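Sales and Styling Assistant, Sitton Hats & Gloves

Part-time, two posts, starting in October

Sitton sells hats, gloves and scarves to people who came in for an umbrella. We also sell umbrellas. The shop is on Brennan Street, between the bank that closed and the café that is thinking about it, and we need two more people on the floor before the cold weather arrives and the whole town remembers it has ears.

The job is mostly talking. Customers will ask whether they have "a hat face". They do. Your task is to find the hat, which may be the fourteenth one they try, and to stay cheerful while the first thirteen go back on their stands. You will learn to measure a head without making it feel like a medical appointment, and to tell a man kindly that the brim is wearing him.
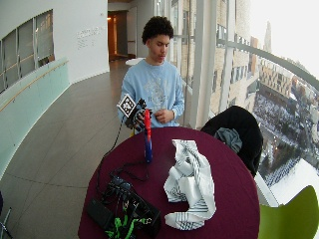

You will also look after stock. At the last count we had 893 lines, and a good many of them are navy gloves that differ only in ways the supplier finds important. Our autumn range from Ultorano comes in mustard, plum and a green we have agreed to call "moss" after a long and bad-tempered afternoon. The Reletti scarves arrive folded in a manner no human hand has since managed to repeat. You will be shown our version, which is fine.

We would like someone who:

- has worked with the public and still speaks well of it
- can tell wool from acrylic by touch, or is willing to learn
- can stand up for most of a shift
- has opinions about colour and knows when to keep them back
- can work in December, all of it, including the bit you were hoping to have off

Retail experience helps. Experience of millinery would be lovely, but we have advertised for that before and know how it goes. You don't need to own a hat. You will by spring.
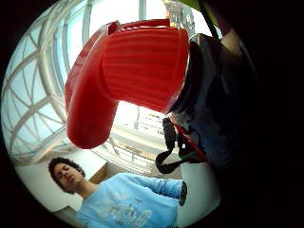

Hours and pay

Each post is 85 hours a month, worked in shifts that are set four weeks ahead and very rarely changed. The shop opens at 9.30 am and we ask you to be in by 9.15 to steam anything that slept badly. Pay is by the hour and a little above what the other shops on the street offer, as we have checked. You get a staff discount from the first day and a winter hat of your choice, with the exception of the fur felt ones in the window.

How to apply

Bring or post a letter to the shop, one side of paper, with a CV if you have one. Tell us about something you wore for years and why you stopped. Please don't send a photograph. We'd like to meet people by the end of September, and everyone who writes will get a reply, even if it's a short one.

Related items

How to measure your head at home
Ultorano autumn colours: mustard, plum, moss
Caring for leather gloves
Reletti scarves: new arrivals
Saturday staff (post now filled)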